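Chapter 10
Trading In the Car You've Got

I drove my first hatchback, a Laxdal, for nine years before I traded it in, and I walked into the dealership in Floverside with no idea what it was worth. They offered me $3,609. I nearly said yes on the spot! Then my friend Villads Thorlacius made me get a second quote in Laldale, and it came in $509 higher (same car, same afternoon). So in this chapter we'll work through how a dealer gets to that number, starting with mileage, and what you can bring along to nudge it up.

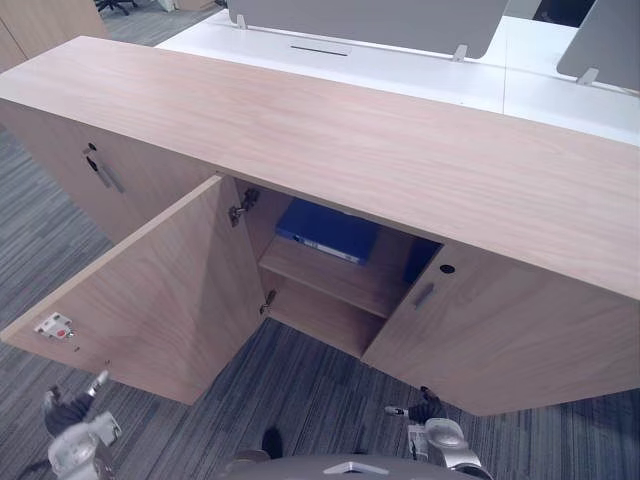

Fig. 10.1 Wooden cabinet with one door open.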